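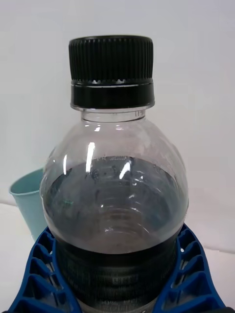
Nurkmont to trial deposit scheme for bottles and reusable cups

15 June 2019

Shops and cafes in Nurkmont will start charging a small deposit on plastic drinks bottles and takeaway cups in September, under a trial agreed by the town council last night.

The scheme will run for five months. Customers will pay the deposit at the till and get it back when they return the empty bottle or cup to any shop taking part. Bottles do not have to go back to the shop that sold them, and no receipt will be needed.

The council said 308 households answered its survey on litter in the spring. Most named drinks containers as the thing they saw most often on verges and along the river path. A majority also said they would return a bottle if there was money in it, though many asked for somewhere within walking distance to take it.

Return points are planned at the bus station, the library and the market hall. Collection will be handled by Werkis, which already empties the town's glass banks. The company will pick up from each point twice a week and take the bottles to its depot on the Sithole estate for sorting.

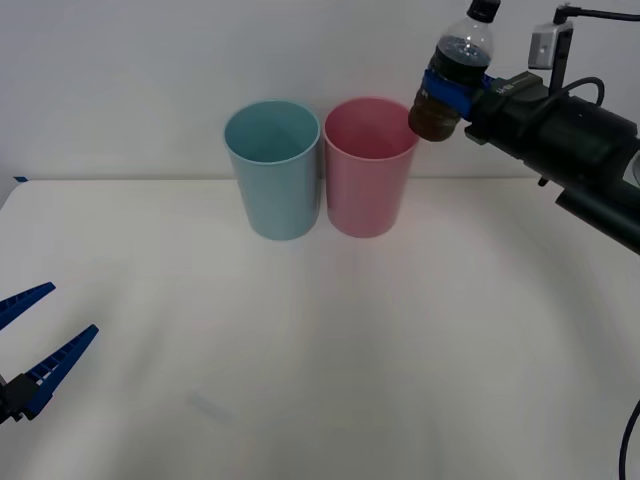
Cups will be dealt with separately. Cafes that join will be lent a stock of reusable plastic cups to use in place of throwaway ones. Skasitico, a catering supplier based in the town, will wash the returned cups and deliver them back to the cafes each morning. It has set aside 600 cups for the first month and says it can add more if they run short.

Cafes will be able to go on selling drinks in ordinary cups during the trial, but the council wants them to offer the reusable kind first. Customers who bring their own cup will not pay a deposit.

Some traders have raised concerns about space. Smaller shops on the high street told the council they had nowhere to keep sacks of empties between collections, and one newsagent asked whether staff would be expected to rinse them. The council has since said that shops with a floor area under 200 square metres can choose whether to take part. Bottles should be handed in empty with the cap on, but they need not be rinsed.

There were also questions about children's drinks sold at the swimming pool and at school fairs. These will be left out of the scheme for now. Milk bottles and anything larger than three litres are left out as well.
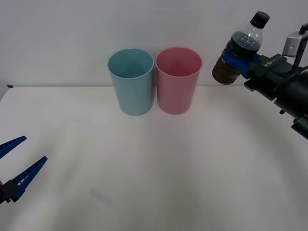
How to take part

Shops and cafes can sign up at the town hall or by post until the end of July. There is no fee to join. Each business will be sent a poster for the window, a sheet of instructions for staff and a supply of collection sacks.

Residents do not need to register. A list of return points will be delivered with the next council newsletter and put up at the library.

Deposits that are not claimed will go towards the cost of collection. The council will publish the return figures each month and decide after the trial whether to carry on.

A drop-in session for businesses will be held at the market hall before the sign-up period ends.

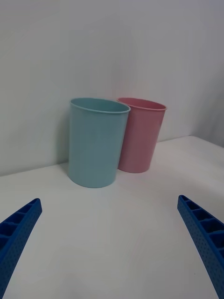

Plastic cups in light blue and pink.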